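Print this page | E-mail this page

The Pryor Tabletop Kit
Security planning exercise for small groups, from Brokenent
Page updated August 1, 2018

I've been making and selling the Pryor kit out of my shop in Henberg long enough that I should probably have a slicker page for it by now, but here we are, and I'd rather tell you how the thing works than pay somebody to write me a slogan.

The Pryor is a boxed exercise for places that have had to start thinking about threats and don't have a security department to do it for them: churches, mosques and synagogues, clinics, little libraries, the kind of community center where the same person opens the mail and unjams the copier. You sit down around a table, you draw cards, and over an evening you work through a bad day. A threatening call comes in while there's a class downstairs. A package shows up with no return address. Someone has posted your address on a message board with a lot of ugly talk underneath. What do you do first, who do you call, and who's got the key to the side door?

I came to this from the big-agency side, where exercises run to binders and a catered lunch. Those are fine if you've got a staff of planners! But I kept sitting in them thinking about the daycare across the street from my old office, which had a clipboard and a fire drill and that was the whole plan. I wanted something they could run on a weeknight, with no consultant in the room, and without scaring everyone half to death.

What's in the box

The heart of it is a deck of 200 cards. Some are openers, which set up the situation. Most are turns, which are the little complications that land on you every few minutes (the phone tree is out of date, a parent has heard a rumor and is posting about it, the police want to know who's in charge). Then there are the pause cards, and people always underrate these. A pause card stops the clock and makes you write something down, usually a phone number or a name, so that by the end of the night you've got half of an actual plan in your own handwriting.

You also get a leader's guide, a dry-erase board for a floor plan, markers, a sand timer, a pad of note sheets and a set of role badges on clips. The badges replaced the lanyards in the first edition, which tangled if you so much as looked at them. If you have an old box and want the badges, write to me and I'll sell you a set for the cost of postage.

How many people

It seats up to 10. You can play it with four and it's good, a bit quieter, and everyone ends up holding a couple of badges. Over 10 and I'd split into two tables, because once you get a crowd the same two people do all the talking and the ones who know where the shutoff valve is never open their mouths. If you're a larger congregation or a school, two boxes running the same opener side by side is terrific fun (is fun the word? I think it is) and the comparison at the end is where most of the arguments start.

Do we need an expert to run it?

No. You need one person who'll read the leader's guide ahead of time, all the way through, with a pencil. The guide is written in plain talk and it tells you when to speed things up and when to let people stew. I do suggest inviting someone from your local police or fire department if you get along with them. They tend to enjoy it, and they'll catch things you won't, like which entrance they'd really use or how long it takes them to get to you at five in the afternoon.

What I'd ask is that you don't hand the leader's job to the boss. I did that in early test runs in Mokville and everybody just watched the boss's face to see if they'd gotten it right.

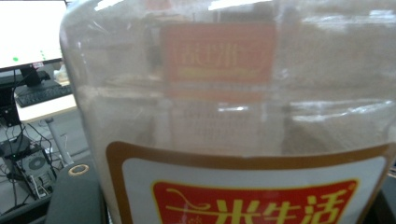 A reader in Mokville wrote in to say that the package opener was too mild for her group, that they'd handled it in ten minutes flat, and couldn't I put in something nastier? She wanted more shock and a few cards she could spring on people without warning. I've thought about that letter a lot. It's a fair complaint, and I did go back and add some turns to the package branch that make it slower and more annoying, which in my experience is what real incidents are like. What I won't do is write cards with gore in them, or anything that reads like instructions for the other side. There are no recipes in this box and nothing about how devices get built. You don't need any of that to practice clearing a hallway.

The same goes for surprise drills. Please don't use the cards to stage a pretend attack on people who haven't agreed to it. The guide says this on the first page in large type and I'm saying it again. Someone in the room may have been through the real thing, and you may have no idea.

About the villains (there aren't any)

People ask what kind of extremist the Pryor is about. On purpose, the cards hardly say. A caller is a caller, a letter is a letter. In the first draft I had groups and motives and manifestos worked out in loving detail, and every test table spent its whole night arguing about politics while the imaginary phone kept ringing. So out they came. If your building has had trouble from one direction in particular, there's a set of blank turns and you can write that in yourselves. I think you'll do it better than I would, as you know what's been left on your windshield.

I do have opinions about how the country is doing on this stuff, and if you catch me at a trade table I'll give you an earful. The box keeps out of it.

How long it takes

Plan on an evening. The guide has a short version if all you can get is people's lunch hour, though you lose the write-up at the end and I think the write-up is the reason to do it. Do leave time for snacks and grumbling. And put the next date on the calendar before anyone goes home! Places that play it once have a nice memory, and places that play it every September have a phone list that works.

Price and ordering

The kit is $200, shipping included anywhere in the lower states. Alaska and Hawaii, write first and I'll work out the postage with you. I take checks and cards, and I'll invoice if you're a school or a town and need the paperwork to come out a certain way. If the price is a problem, tell me so. I keep a few scuffed boxes back (dented corner, everything inside fine) and they go out for less to whoever asks.

As of this update there are 3,320 kits out in the world, which still makes me a little dizzy. I packed every one of the early ones on my own kitchen table. These days there's a proper packing bench, and if a card is missing from yours it's still me you'll be e-mailing.

Replacements and wear

The cards are coated and will take a wipe with a damp cloth. The markers dry out faster than I'd like, and any dry-erase marker from the drugstore will do instead. The sand timer is the part that breaks. I've tried three suppliers and they all break, so use your phone if it goes. Note sheets can be photocopied as many times as you please, you don't need my permission for that.

The leader's guide has been revised since the first edition. Old cards work with the new guide except for the school branch, which I rewrote top to bottom after hearing from a lot of teachers who'd found it bossy. They were right. New school cards are available on their own.

What it isn't

It's practice. It won't replace a proper walk-through of your building by someone qualified, it's no substitute for your insurance company's requirements (ask them, some have a checklist they'd love to send you), and it doesn't certify anybody in anything. There's no certificate in the box. A couple of people have been quite cross with me about this. If you want one for the wall, I've got no objection to you making your own.

Returns are fine within a month so long as the deck is complete. I check, card by card, with the radio on. If you've written on the blank turns just keep those, I'll top the set up.

Questions go to the e-mail link on this page. I'm slow in September, when everybody orders at once, and a good deal quicker the rest of the year.

Print this page | E-mail this page

Related items
Pryor School Cards (revised set)
Pryor Role Badges, clip style
Blank Turns, refill pack
Pryor Leader's Guide, spare copy
Brokenent Mail Desk Poster
Brokenent Phone Threat Pad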